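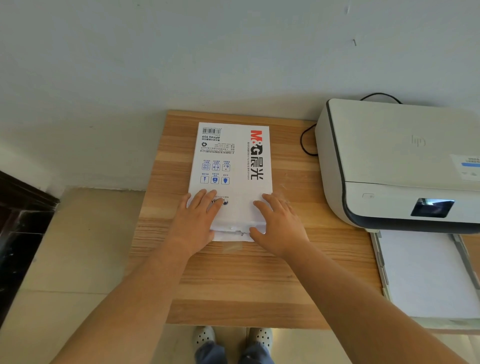

Monday. The Hasbridge book has to be on paper by Wednesday, and Nighat wants it single-sided with wide margins so she has room to write. It came to 649 pages when I ran the last count, after I put the two missing chapters back in. I had planned to start before breakfast and didn't get to the desk until half past ten. I cleared it off and got out the M&G paper, which says APYVQ 959 near the barcode. I tore it at one end, not very neatly, and the wrapping bunched up in points all along the edge. Iqra slits hers with a butter knife and gets a straight line. I never remember until I've already pulled.

I read through the contact sheet from Gellholm again while I had my coffee. They will bind three copies with a plain cover if the loose pages reach them by Friday noon. They want the pages in order, face up, no clips and no rubber bands, with a sheet of colored paper between chapters. I have no colored paper. I wrote to Mayuree Saengthong to ask if she still has the yellow pad from the move, and she said to come by after six.

The wall behind the desk needs paint. It has had the same scuffs since I moved the desk in here from the back room, and I see every one of them whenever I sit down. I put it on the list under the shower hose and the hinge. February was supposed to be the month for all of that.

Printed chapter one as a test. The page numbers were on the wrong side, so I went back and changed the footer and did it again. That is 22 pages wasted, though I can use the backs for drafts. The second try was fine. Chapters two and three went through while I did the dishes.

Lunch was rice from last night with an egg. Saqib called in the middle of it to say the photographs for chapter nine are too dark and should we leave them out. I said to send them anyway and I would look tonight. He has been saying that about the photographs since the fall. We talked about his mother's knee and then about the price of the binding, 4,000 for all three, and he thinks that is too much. I told him what Cheema had quoted us and he went quiet. He will pay half as agreed. 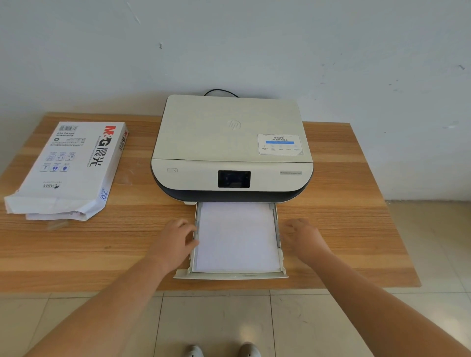

Tray out, squaring up the paper between the guides.

I check the guides each time I fill up. Last month I left the one on the right too wide and got a whole chapter printed at a slant, and I didn't see it until I was sorting. I fanned the stack, knocked the short edge on the desk, put it in, and brought the sides in until they touched. I don't press hard. If they are tight it picks up two sheets at once.

Chapter four took longer than it should have. It has the tables of rents in it, and each one prints slowly. I sat next to it and read my old notes. I found the place where Nighat's uncle talks about the flood, and he gives the year two different ways on facing pages. Wrote to her about it. She hasn't answered, but she is at the clinic until five on Mondays.
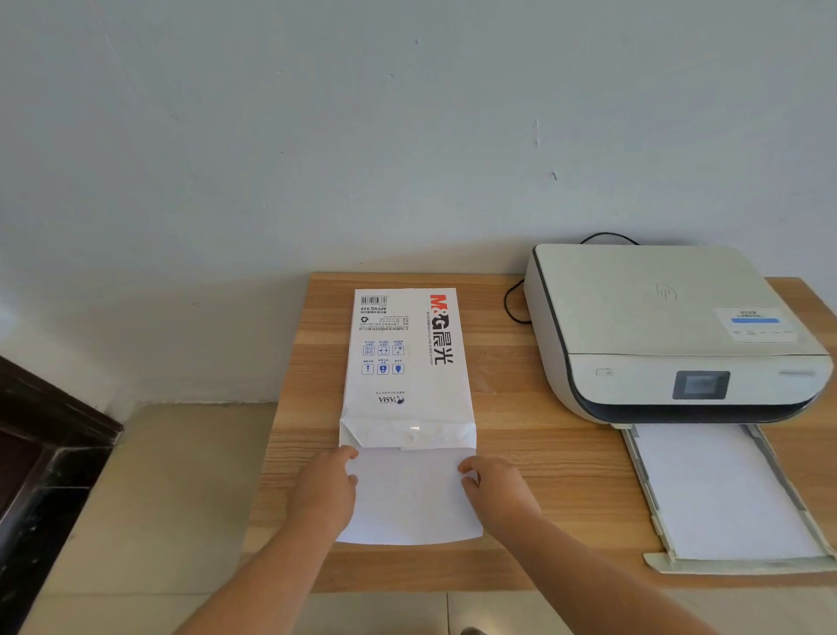

Chapters five to seven went through after three o'clock. I had the wrapper lying to the left of the printer and took the paper from there as I needed it, sliding a stack out of the torn end with both hands so the corners wouldn't catch. Left the rest inside. It stays flatter that way, and I don't end up with loose sheets over the whole desk and a cup on top of them.

I should have bought more paper on Saturday. What I have won't reach the end, and Pusside closes at five. Rafia Ghumman says she has an unopened pack in her hall closet that I can have, and I will replace it next week. That saves me the bus.

Walked to Mayuree's at six. She had the yellow pad and also a green one, so I took both. She gave me soup to carry home and asked when she could read the book. I told her it isn't a book yet. She said 649 pages sounded like a book to her.

Looked at Saqib's photographs after supper. Two are too dark. The others are fine, and the one of the old post office is good enough for the front of the chapter. Told him so. He wants to think about it overnight.

To do tomorrow: pick up paper from Rafia before nine, chapters eight to the end, separators, check the order once through, call Gellholm about the parking. Ask Nighat about the flood year if she hasn't written.

Bed at eleven. Back hurts from the chair.

Home Entries Older Newer Archive Contact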